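The planner is not the problem

17 March 2020

Every few months somebody sends me a link to a new grasp planner and asks why we don't just drop it in. The latest was Drarnel, which promises sampling-based planning for two arms over one table with "minimal tuning." I have been around long enough to read "minimal tuning" as a phrase about somebody else's table. Still, I had some quiet evenings, so I put it on the two-arm bench at Jemau and ran it on toy bricks.

Toy bricks are a good test because people assume they're easy. They have flat sides and right angles, and the colors are bright enough that any old segmentation code should be able to find them. Then you ask for a pose good enough to close two fingers on, and you find out how much of your software was getting by on luck.

My stack, for those who care: Drarnel on top, the Humamach driver layer underneath, and a pose estimator I wrote myself and am not proud of. The wrist camera feeds the estimator. The estimator publishes a brick pose with a confidence number, and the planner is supposed to take that number into account. I say supposed to. I spent most of one evening reading the source and the confidence value is copied into a struct, carried through 4 function calls and then dropped. The planner treats a bad guess exactly like a good one. There is an open ticket on it from last June.

Glare was the next thing. The tabletop is white with a faint wood grain and a fair number of scuffs, and when light rakes across it you get bright streaks that my edge detector likes a lot better than it likes bricks. Shadows are the same story, only darker. An arm throws a shadow that moves with it, so the background model you built a moment ago is already wrong. I tried the adaptive thresholding that everyone recommends. It adapted to the shadow. 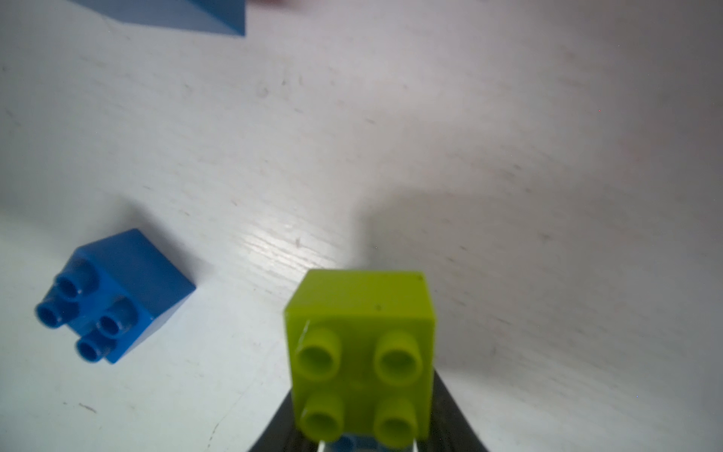
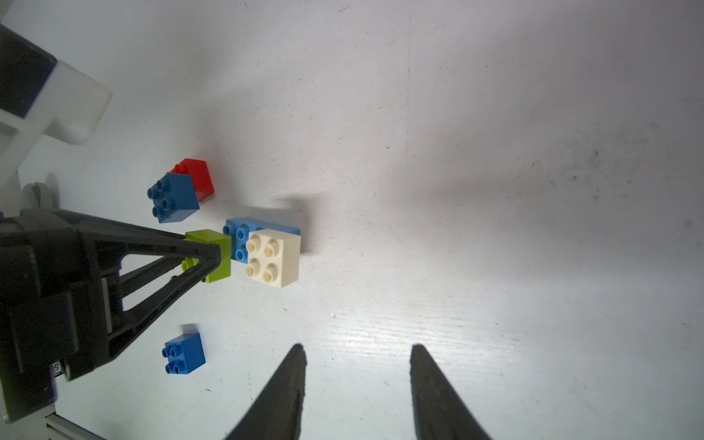

Both views are from wrist cameras, the first with a lime-green brick in the gripper and the second with the fingers open and the other gripper at the lime-green brick.

Posted by the author of this blog
Controls software engineer, Jemau

The second view is the one I'd put in front of anybody selling a two-arm planner. A light-blue brick has a cream-white one stacked on it, and right beside that is the green brick with most of its studs hidden under the black jaw. To a person that's a small pile of toys. To my estimator it was one object with a strange outline. It has a template for a two-by-two brick seen from above, and a single visible stud is not much to hang a template on.

You can fix some of this by looking from the other arm and merging the two estimates. I did, and now I have a calibration problem as well as a perception problem. Merging only helps when both cameras agree on where the table is, and mine disagree by a little more every time I bump a mount. The Drarnel docs cover this in one sentence, which says to make sure your extrinsics are accurate. Thanks.

What about the planning itself? I logged 137 attempts. In 49 of them the arm never left its start position, and the planner reported that no valid path existed. I stepped through those by hand, and nearly all came down to the collision padding. The default padding is generous, which makes sense if you're keeping an arm away from a wall. It makes much less sense when the job is to put one gripper next to another over bricks that touch. Turn the padding down and the paths come back, along with a few I stopped by hitting the button.

There are 791 lines in my config file now. I did not write most of them. They came with the Sangkhawat example project, the one everybody copies from, and I'd bet a good lunch that half the people using it couldn't tell you what the joint weighting block does. I deleted the whole block to see what would happen. I could find no difference in the logs.

So I'm keeping Drarnel for free-space moves, where it's quick and I have no complaints. For the last stretch down to a brick I've gone back to a plain straight-line approach with a speed limit and a force check. It's old and dull, and when it fails I can read the log and see why. Swapping planners again won't help until the pose going in is worth planning around.

Next on my list is making the confidence number survive the trip through those function calls. I have a patch that does it. It breaks the replay tool, so I'm fixing the replay tool first.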